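I bought the Allby card wallet in March, after my old one gave up in a parking lot and dealt my library card into a puddle. It holds 64 cards, roughly sixty more than anyone should be trusted with. The listing had 200 reviews, most of them written by people who had owned it for an afternoon.

The sleeves are the good part. Cards slide in without a fight, and you can read them without taking them out - a small thing, until you're holding up the pharmacy line.
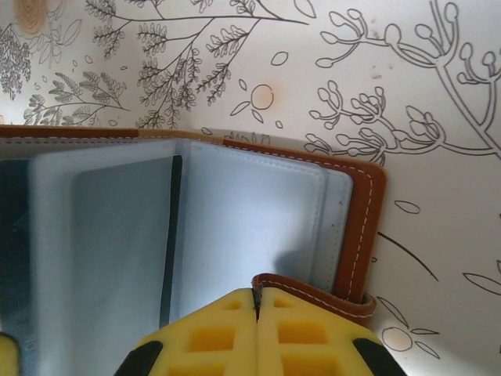 Brown card holder, open to the clear sleeves.

The snap is the bad part. It closes when it feels like it, and mine rarely does. I wrote to Allby and got ticket number 3381 and a coupon for a second wallet. I gave it 3 stars and kept the coupon.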